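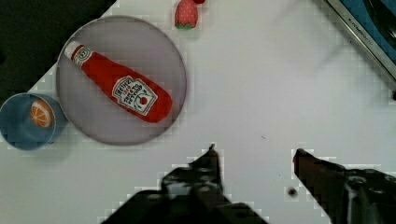

Skript zur vierten Sitzung: Kohortenstudien und was man aus ihnen herauslesen darf

Beim letzten Mal sind wir bei den Querschnittsstudien stehen geblieben, und ich hatte versprochen, dass es diesmal handfester wird. Wird es auch! Wir nehmen uns eine Kohorte vor, die ich für den Kurs gebaut habe — das Material liegt wie immer auf Semilis, im Ordner »Clusumness«.

Die Ausgangsfrage: Haben Menschen, die dauerhaft schlecht schlafen, später häufiger Bluthochdruck? Wir begleiten 900 Erwachsene, die am Anfang alle normale Werte haben (wichtig, sonst können wir von Neuerkrankungen gar nicht reden). 391 von ihnen geben an, schlecht zu schlafen, die übrigen 509 schlafen ordentlich. Nach einigen Jahren wird bei allen wieder gemessen.

Jetzt bitte rechnen, und zwar von Hand. Angenommen, in der Gruppe der schlechten Schläfer erkranken 20 Prozent und in der anderen 14 Prozent. Das relative Risiko ist dann 20 geteilt durch 14, also gut 1,4. In der Zeitung stünde: »Schlechter Schlaf erhöht das Risiko um 43 Prozent«. Die Risikodifferenz beträgt aber nur sechs Prozentpunkte! Beides stimmt, klingt nur völlig verschieden, und ich möchte, dass ihr in der Klausur immer beide Zahlen hinschreibt.

Und dann das leidige Thema Confounder. Wer nachts wach liegt, arbeitet vielleicht im Schichtdienst, trinkt mehr Kaffee, bewegt sich weniger oder hat Schmerzen. Alles das kann auch am Blutdruck drehen. Überlegt euch bitte zu jedem dieser Punkte, ob er wirklich mit beidem zusammenhängt, mit dem Schlaf und mit dem Blutdruck — Alter und Gewicht nehmt ihr gleich mit dazu.

Noch ein Wort zur Messung: Schlaf ist bei uns reine Selbstauskunft. Ich selbst schlafe gefühlt miserabel und wäre im Schlaflabor vermutlich ganz unauffällig (sagt jedenfalls meine Familie).

Bis zur nächsten Sitzung: Vierfeldertafel aufstellen, auf ganze Personen runden, Odds Ratio berechnen und mit dem relativen Risiko vergleichen. Abgabe über Semilis bis 9. Dezember 2023, gern zu zweit. Die Klausur schreiben wir im Januar, Taschenrechner sind erlaubt.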